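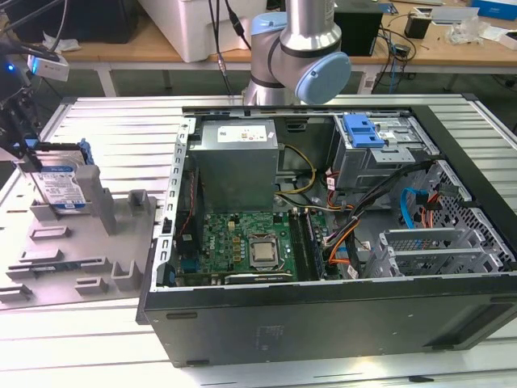 The Beltar guidelines are a set of good-practice rules for robotic disassembly of used computers. They were drafted by Zofia Stępień and Sunita Dvorak at the recycling firm Punudska and first issued on November 13, 2018. They are voluntary and have no legal force.

Scope
The rules cover desktop towers and the parts taken out of them, such as drives, memory modules and power supplies. Laptops and monitors are left out.

Main rules
A tower must be unplugged and laid on its side, open side up, before a robot arm moves into it. Cables may not be pulled by the gripper unless both ends are in view of a camera. A hard drive is to be held by its edges, never across the circuit board, and set down only in a fixture made for its size. When two arms share a case, one must stay still while the other is inside. Power supplies are removed whole and are not opened by the robot.

Drives are treated as holding data until they have been wiped or shredded, and each is logged by serial number at removal.

Adoption
Dridada took up the rules the next April and reported more than 3350 towers handled under them in the first year. Kaczorowski uses a shorter version with 16 rules, which drops the section on logging.

Revision
The second edition added limits on grip force and a daily check of the emergency stop. The rule on shared cases was kept unchanged.

See also
Electronic waste
Industrial robot safety
Data erasure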